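Filed under: Workshop diary / Robot arms / Trial kits

June, after supper

The Tresis kit has been on the table long enough now that I have stopped walking around it and started reaching over it, and I think that counts as settling in. I want to get some of this down before I forget what the first days were like, because I am already forgetting, and I'm enjoying it far too much to be a reliable witness later on!

So, the box. Two arms, a black rail they bolt to, a power brick for each, cables, and a bag of screws that is better labeled than any bag of screws I have ever bought. The rail went on in one go. I had set aside a whole evening for it and was done before the kettle had cooled, so I spent the rest of the evening reading the manual, which I never do. It's a good manual. Someone at Tresis clearly sat down with a finished pair of arms and an actual screwdriver and wrote down what they did.

They want 649 for the pair with the rail, or 285 for a single arm, and there's a service plan at 55 a month on top that gets you the motion library and a person who answers email. I'm on the trial, so I have all of it until the end of the month. I've written to the person three times. Two good answers, and one that told me to update something I had already updated. Fair enough.

I compared it with the Serrano for a long while before signing up. The Serrano is prettier and it comes in a case, and I do like a case. But its software wants you to think in jobs and sub-jobs and a thing called a chain, and I was lost by page four. With the Tresis you show it the move and name the move, and then you can string the names together in a plain list. I had "to the tray" and "back home" working on the first night and I must have run them twenty times just to watch.

Grumbles, so they're on paper. The cables are a touch long for a small table. I keep meaning to clip them and keep not doing it. The indicator lights are a lovely clear green, but the chart explaining them is in the back of the manual in gray type the size of an ant. And the fans! One arm hums in a friendly way and the other has a rattle at a certain angle, a tiny one, like a coin in a dryer two rooms over. The email person says it's a known thing with that batch and they'll swap the housing if I keep the kit.

The task I picked is clearing up after a meal. I know everybody picks blocks, and I have blocks, a whole tub of them from Vinda, very nice ones. But I don't own a block problem. I own a dishes problem. So it's a tray with a plate, a bowl, cups and a spoon, a rack to one side, and a plastic bin for the paper. Tonight I set the tray up properly and left the bowl with something in the bottom of it, and crumbs on the tray as well. A bare clean plate seems too easy a test for what I want from this thing. 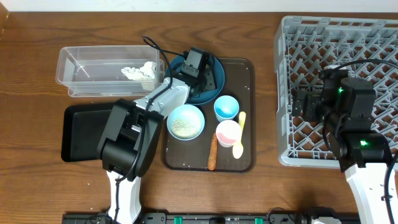 Left gripper over the teal plate, right arm over the rack. Pink cup and yellow spoon still on the tray.

The plate is what I'm keenest on. It has a wide rim, which ought to suit small fingers, and I've been trying the approach from higher up and then from lower down and writing the heights in the back of this book. Lower is better so far. Too low and I worry about the tray, which has a little raised edge of its own. I love this part, the fiddling. I could do it all night and a couple of times I nearly have.

The spoon I'm saving. It's plastic and it's light and I suspect it will slide around if I so much as look at it. The Fakimau people have a soft fingertip set that is meant to help with thin handles, and the Tresis forum is full of people who swear by them, so I've put a pair in my basket and not yet pressed the button. I'd like to give the stock fingers a fair go first.

To do tomorrow: clip the cables (really). Try the cups one at a time, blue first. Ask the email person whether saved moves carry over if I drop the monthly plan, and get that in writing. Buy more paper towels.

Half past eleven already. One more go at the plate and then bed.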